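Bancada de madeira com manchas escuras junto ao lava-loiça: lixar ou trocar?

Categoria: Casa e bricolage > Cozinha
Publicado em 2020-01-18

Zohreh Mohammadi

Boa tarde. Mudei-me em outubro para um apartamento arrendado em que a bancada da cozinha é de madeira maciça, feita de tiras coladas. O senhorio diz que é faia, mas não tem a certeza. De um dos lados do lava-loiça há uma zona escura, quase preta, com uns 2 palmos de comprimento, e noutros sítios a madeira está baça e áspera ao toque. Não sei que produto levou antes. Se deito água em cima, é absorvida em poucos minutos.

Já experimentei detergente e bicarbonato e não mudou nada. Na Steltis quiseram vender-me um verniz, mas o empregado não me soube dizer se dava para pôr por cima do que lá está. O senhorio autoriza que eu lixe e paga o material até 50 euros. Tenho uma lixadora orbital emprestada.

Dúvidas: a mancha preta sai com lixa? Óleo ou verniz? E quanto tempo tenho de ficar sem usar a cozinha?

Obrigada desde já.

Tarmo Vanags

Verniz nunca. Na minha estalou junto à torneira e a água entrou por baixo, ficou pior do que estava. Óleo e pronto.

Kadri Baranauskienė

Se a madeira absorve a água em poucos minutos, é porque já tem pouca ou nenhuma proteção, o que até facilita o trabalho. Eu fazia assim:

Primeiro, veja o silicone à volta do lava-loiça. Se estiver descolado ou com bolor, retire-o todo com uma espátula de plástico. Quase sempre a água entra por aí e, se não resolver isso, a mancha volta.

Depois deixe secar bem. Na minha cozinha foram 17 dias sem molhar aquela zona, com a janela aberta durante o dia. Lavei a loiça numa bacia, no outro lado. É aborrecido, mas lixar madeira húmida só entope a lixa.

Comece com grão 80 só na zona estragada, passe a 120 na bancada inteira e acabe com 180. Sempre no sentido do veio, sem carregar na máquina. Máscara e aspirador, que o pó de faia faz mal. O preto costuma ser da reação da madeira com ferro (latas, palha de aço, uma frigideira deixada ali de noite). Se for superficial, sai. Se for fundo, aplique ácido oxálico diluído conforme a embalagem, com luvas e óculos, deixe atuar 20 minutos, passe com água limpa várias vezes e espere que seque de novo antes do grão final.

Para acabar, óleo duro para bancadas, que indique contacto com alimentos. Duas ou três demãos finas, limpando o excesso com um pano ao fim do tempo que vier na lata. Estenda os panos ao ar livre até secarem e não os deixe amarrotados no lixo, porque com óleos secativos podem incendiar-se sozinhos. Quanto à cozinha, conte com um dia entre demãos e uma semana sem água parada em cima.

Kristaps Paulauskas

Concordo com a Kadri em quase tudo. Eu saltava o ácido à primeira e via o que a lixa faz. Faça também um teste num canto escondido, atrás do micro-ondas, por exemplo.
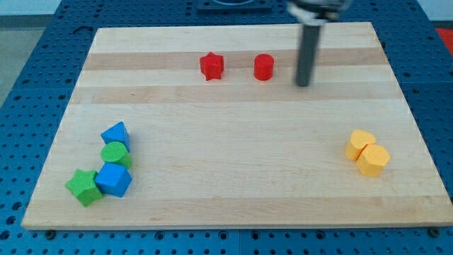 Outra coisa é a cor depois do óleo, que apanha muita gente de surpresa. O óleo escurece a madeira e acentua a diferença entre as tiras, e não há lixa que a uniformize. Na tábua de ácer da fotografia, onde estão os blocos, vê-se bem que as faixas alternam entre um creme claro e um tom mais acastanhado. Numa bancada de faia é parecido, mas puxa mais para o rosado. Se quiser manter o tom claro, procure um óleo com um pouco de pigmento branco e misture bem a lata antes de cada demão. Uma lata pequena chega para a bancada, se não for muito comprida, e ainda sobra para retocar a zona da torneira.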